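Jedlow Sock Drive Moves to the Old Feed Store, Opens for Drop-Offs in November

Town's winter clothing collection has more space this year and a new rule about packaging 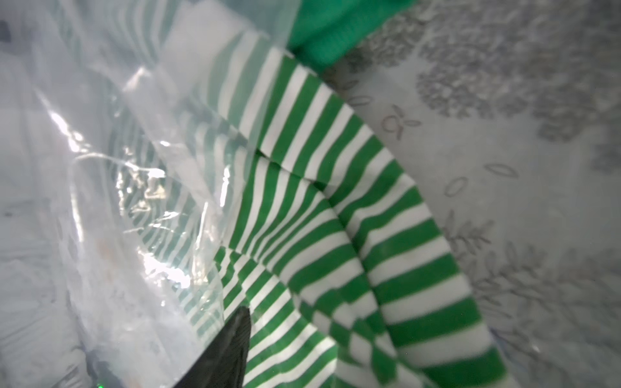 The Jedlow winter sock drive will run out of the former feed store on Plekent Street this year, organizers said. The drive collects socks, long underwear and gloves for people staying in the county's overnight shelters and for families signed up with the school district's clothing closet. For the past several winters it was held in the basement of the public library, which is closed for plumbing work until spring. Donors can bring any color or pattern they like, and bright green and white stripes are as welcome as plain gray, as long as the fabric is thick enough for cold weather. Thin dress socks and no-show socks will not be accepted.

The goal is 1000 pairs. Last winter the drive brought in 900, and the shelters ran out of men's sizes before the end of January.

"We had plenty of small sizes left over and almost nothing for a big foot," said Raymonde Campbell, who has run the drive for 7 years. "If you are standing in the store and can't decide, get the large ones."

Campbell said the shelters ask for socks more often than any other item. People who walk a lot during the day go through them quickly, and most overnight shelters in the county do not have laundry machines that guests can use. Coats are donated often and tend to last more than one season. Socks usually do not.

The feed store has been empty since the Nkosi family closed the business two years ago. The family still owns the building and is letting the drive use the front room and the loading dock at no charge. Drivers can pull up to the dock on the alley side and hand bags out of the car window. The front door has three steps and no ramp, so anyone who has trouble with stairs should use the dock.

Heat in the building is limited. People who sign up to sort are asked to dress warmly and bring their own gloves. Sorting shifts last two hours, and children over 10 can take part if an adult comes with them.

One change this year concerns used items. In the past, the drive took only new socks in the original packaging. This time, clean used wool socks and hand-knit socks will also be accepted if they have no holes and the heels are not worn thin. Used cotton socks still can't be taken. Used pairs should be pinned or tied together so that they do not get separated in the bins. New socks should be left in their packages, with the size showing.

The change came after a knitting group in Cultar asked whether it could contribute. The group meets in the evening at the Cultar branch library and has been making socks since the summer. Kevin Betancur, a member of the group, said they had settled on a basic pattern with a long cuff, and that most people were using up yarn they already had at home.

"Some of them come out a little loud," Betancur said. "I made a pair in orange and purple because that's what was in the bag. They're warm."

Betancur said the group is asking its members to use washable wool or a wool blend. Untreated wool can shrink badly in a hot dryer, and whoever ends up with the socks may have to use a coin laundry. Knitters who want to take part can pick up a copy of the pattern at the Cultar branch desk. It is written for three adult sizes and one child size.

Gloves and long underwear must be new. Hats and scarves are being collected separately by the fire department, which keeps a barrel in the lobby of the main station. Coats should go to the school district's clothing closet, which takes them all year.

The drive also accepts money, which is used at the end of the collection to fill in missing sizes. Campbell said cash donations last year paid for most of the children's gloves. Checks can be left in the locked box inside the front door or mailed to town hall with "sock drive" on the memo line. Receipts are available on request.

Deliveries go to 16 locations this winter, including two that were added after the shelter on the east side of the county split its family and adult programs into separate buildings. The first delivery is planned for the end of November and the second for the middle of December. Anything that comes in after the second delivery will be held for January, when donations usually slow down.

The feed store will be open for drop-offs from 9 a.m. to 4 p.m. on weekdays and from 10 a.m. to 1 p.m. on weekends through the month of November. Bags should not be left outside after hours. Two bags left on the library steps last year were soaked by rain overnight, and part of what was in them had to be thrown out.

Parking is available along Plekent Street and in the gravel lot next to the building. The alley is one-way and should be entered from the north end. Drivers are asked to keep the alley clear once they have unloaded, as the bakery next door receives deliveries there in the morning.

Sign-up sheets for sorting shifts are at town hall and at the feed store. The evening shifts, which start at 6 p.m., still have the most openings.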